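3.2 Small things on a pale table

I'll admit I didn't expect the table to matter this much. When Vinzenz Hauser and I started sorting our 1343 clips of people handling little household objects, I was all about the objects — their colour, their shape, how awkward they are to pick up. Then I began noticing how often the surface under them did half the work (or wrecked it!).

Take the light wooden top we used for the Helmont set. Against that pale grain, a strong blue stands out beautifully, and our labellers hardly ever argued over where a blue piece began and ended. 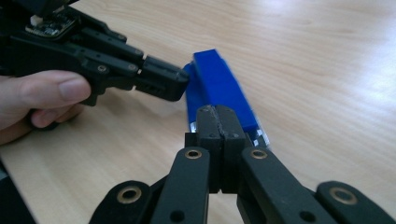
Glare was the thing that bugged us. A bright patch on the wood can swallow a pale object nearly whole, so we went back through the beige and white items and labelled 86 of them a second time. Vinzenz wanted to try a matte cloth, but I liked the bare wood and its scratches. Real tables have scratches, and ours has a thin dark one on the left side, plus a little dark cable hole near the far corner. Labellers flagged both as objects more than once, which I found oddly charming.

The other thing I kept coming back to was the near edge. People work close to themselves, even with a whole tabletop to play with. In Figure 3 the blue piece is held between two tips just over the wood, right down at the near side, and the rest of the surface is bare. I'd budgeted labelling time for the full table and could have saved myself a lot of July.

Figure 3. A blue rectangular piece held at the near edge of the table.

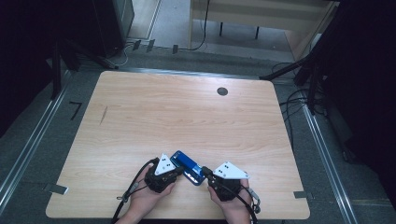 3.3 How we named the objects

Names were messier than colours. We let labellers type whatever they liked at first, and "block", "bar" and "handle" all turned up for the same kind of thing, so we settled on plain shape words and kept the original guesses in a separate column.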